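Rice cooker keeps tripping the kitchen breaker, is it the cooker or the house?

Asked in Home & Kitchen, 3625 views

Hi all, hoping somebody with more electrical sense than me can weigh in. We moved into an older rental in Sedcombe last October and the kitchen has exactly two outlets on the counter side, both on the same breaker as far as I can tell. My rice cooker is a Nitden, the mid-size one with the steam tray, and I've had it long enough that the lid doesn't quite click unless you lean on it.

At the old place it never gave me any trouble. Since the move it trips the breaker maybe twice a week, always around 6 in the evening when I'm making dinner. Sometimes it's the second I press the switch, sometimes it gets ten minutes in and then everything on the counter goes dark (and the rice is ruined, because you can't really restart it halfway, it comes out like glue).

Stuff I've tried so far: a different outlet, same result. Unplugging the toaster, which helped for a few days and then it tripped anyway. I also wiped down the plug and the heating plate, which was pretty gross under there, I'm not going to lie. The kettle is a Fulard and that one has never tripped anything on its own.
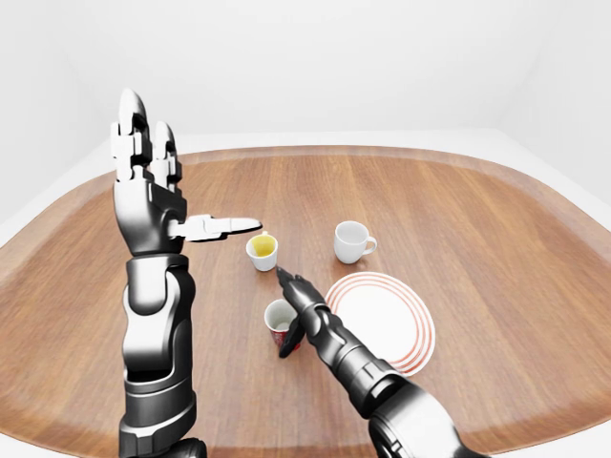 Are you running the kettle and the cooker at the same time? That was my first thought reading this. Kettles pull a ton of power, way more than a rice cooker, and if the fridge kicks in while both are going you could be right over the limit. Mine did the same thing till I started boiling the water first and then starting the rice. Look on the bottom of each one for the watts and add them up. If your breaker is 15 amps you really don't want to go past 1400 or so for long.

15 people found this helpful

Reply from the asker: OK so I checked and yes, half the time the kettle is on too. Not every time though! The one that gets me is when it trips right when I press the switch and nothing else is running but the fridge.

Second answer

That last part changes things for me. A breaker that trips instantly with hardly any load on it usually means a fault, so a bad cord, or water getting in somewhere it shouldn't. You said the lid doesn't close right and there was gunk under the plate. Starchy water boils over, runs down the inside and sits there. I had an old Gallagher slow cooker go the same way and I kept using it for months like an idiot.

Here's what I'd do. Stop using the cooker for now. Run everything else like normal for 21 days, kettle included, just not kettle plus toaster. If the breaker never trips, it's the cooker, get rid of it. If it still trips, call your landlord, it's their wiring and their problem. Please don't let anybody talk you into swapping in a bigger breaker, that's how you get a fire in the wall.

Also check whether it's the breaker in the panel or the little reset button on the outlet that pops. Those are two different things and you didn't say which.

21 people found this helpful

Third answer

just cook it on the stove, 1 cup rice 2 cups water, lid on, low

2 people found this helpful

Reply from the asker: It's the little button on the outlet!! I didn't know that mattered. Cooker is in the garage now and I'm doing rice in a pot, which so far is burned on the bottom every time. Will update when the three weeks are up.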